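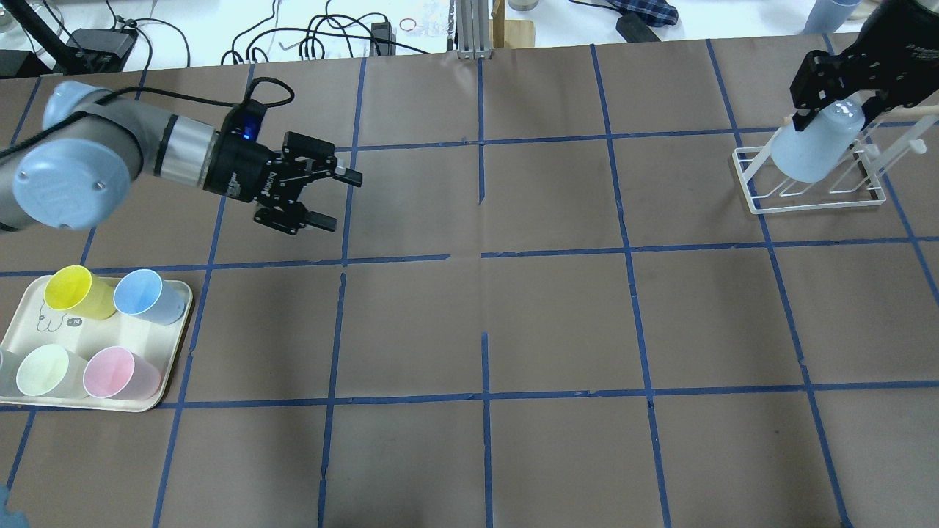 Tabletop marked off with blue tape.

How to Get Ready for Your First Advising Meeting at Tarno

Your first meeting with an academic advisor is a great chance to get your credits sorted and your questions answered! A little prep the night before makes it so much more useful.

Step 1: Pull your transcript
Ask your last school for an unofficial copy. Most offices can email it, but allow up to 24 hours. Circle any class you started and didn't finish – partial credit sometimes counts, and it's always worth asking.

Step 2: Write down your week
Work shifts, bus times, child care, practice, all of it. Your advisor can build a much better class schedule around your real life than around a guess.
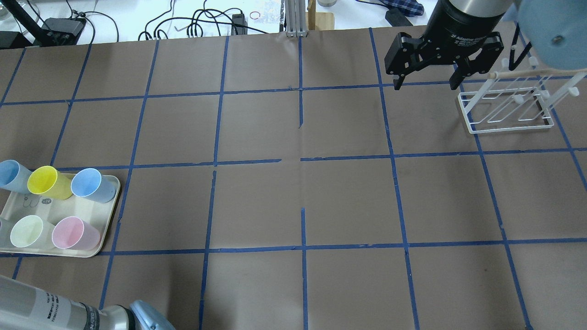

Strips of painter's tape on brown kraft paper.

Step 3: Pick 2 goals
One for this semester and one for after graduation. They can be small (pass Algebra!) or huge. If you're thinking about the Wotisen Scholarship, bring your essay draft, even a messy one. The limit is 600 words, and your advisor will happily read it with you.
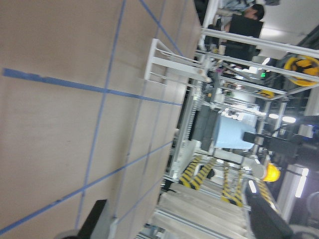
Step 4: Show up and ask away
Advising is in Room 242 of the Medon Building, up the stairs and to the left. Bring your transcript, your schedule and a pen. Take notes while you talk, and before you leave, book your next visit – September fills up fast, and the after-school slots are the first to go.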